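Forums > Robots at Work > Faults and Safety > Right arm creeps after e-stop reset

Right arm creeps after e-stop reset (tool case packing)

slowsolder wrote:
Hi all, long-time reader, and I'm sorry in advance because this one rambles a bit. We have a two-armed setup doing bench tasks, mostly putting hand tools back into a molded case, and last week it gave me a proper scare. I hit the e-stop with the right gripper open over the case (the pliers had gone in crooked and I wanted to straighten them), fixed the pliers, released the button and pressed reset. The right arm should hold still until you send it a new command. Instead it crept down toward the bottom half of the case, very slowly, maybe the width of a finger, and then stopped all by itself. My hand was still on the lid!

No harm done, thank goodness, but I went and made a cup of tea before I touched anything else.

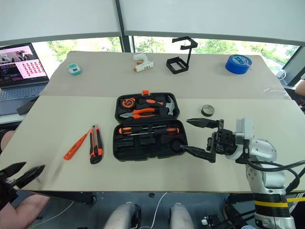

The log shows nothing for the left arm and a single "position mismatch" line for the right one, fault 23. I tried the reset again with everybody well back and got the creep on 4 tries out of 9. The controller is a Positz and the software is the 2025 branch. Has anyone met this? I'd love to hear it's a setting and I can stop fretting.

bollardfan wrote:
Oh, I feel for you, that's a horrible feeling. We had the same thing on our Bollard arms and it was the brakes. When the power goes, the brake takes a moment to bite and the arm sags a hair. When it comes back, the controller tries to "correct" to wherever it thinks it was. I'd bet my lunch on a worn brake in the shoulder.

marmaladejoint wrote:
I don't agree, with love. A sagging arm would correct upward, and slowsolder says it went down. To me that sounds like an old target still sitting in the queue. You stop in the middle of a move, the last command never gets cleared, and reset lets it finish what it was doing. Check whether your stop flushes the queue or only pauses it, because on plenty of systems it only pauses.

bollardfan wrote:
Fair point about the direction, I read that too quickly. I'd still check the brake though. An old target would carry on to the end of the move, and this one gave up after a finger's width.

slowsolder wrote:
You're both being so helpful, thank you. I spent Saturday morning on it. Brake test first: power off, hang a small weight from the wrist, watch for sag. Nothing that I could see, so sorry about your lunch, bollardfan. Then I went through the cables, and I have a suspicion now. The cables on the right arm hang in a fairly loose loop from the wrist, and if I wiggle them near the elbow I can make fault 23 come up with no motion at all.

We've also been running the plug task, where the left gripper steadies the rugged black case and the right one brings the cable plug up to the red port. It's a fussier job than the tools and a small creep matters a good deal more there. 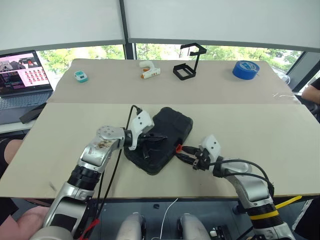
I've stopped doing resets with anything in the grippers until this is sorted, and I've told everyone who sits near the table to slide their chair back and get their arms clear before the button is released. We had all gotten much too cozy about that, me most of all.

rostami_rig wrote:
Please be firm about the chairs! Whatever the cause ends up being, reaching in on the e-stop alone was the real fault here. At Grurside we cut motor power at the wall switch before any hand goes in, every single time, even for one crooked screwdriver. It's a nuisance and people grumble and we do it anyway.

marmaladejoint wrote:
Seconded on the switch, though I think it's a bit harsh to call that the real fault. An arm that moves on reset is broken, and I'd want it fixed even with the whole room standing in the hallway.

rostami_rig wrote:
All right, two real faults then. I'll share.

slowsolder wrote:
Ha, I'll accept both. New wrist cable is on order, and I've found the queue setting as well (it was on "pause", marmaladejoint, so you may get the prize yet). I'm going to change one at a time so I know which did it, cable first. Power stays off at the wall for anything involving fingers. I'll post again once I've run the resets with the new cable in.

Related threads
Fault 23 on Positz controllers, what does it mean?
Cable loops at the wrist: how much slack?
Bollard brake test, step by step
Where do you mount your e-stop?
Gripper won't let go after power loss

Contact us | Forum rules | Back to top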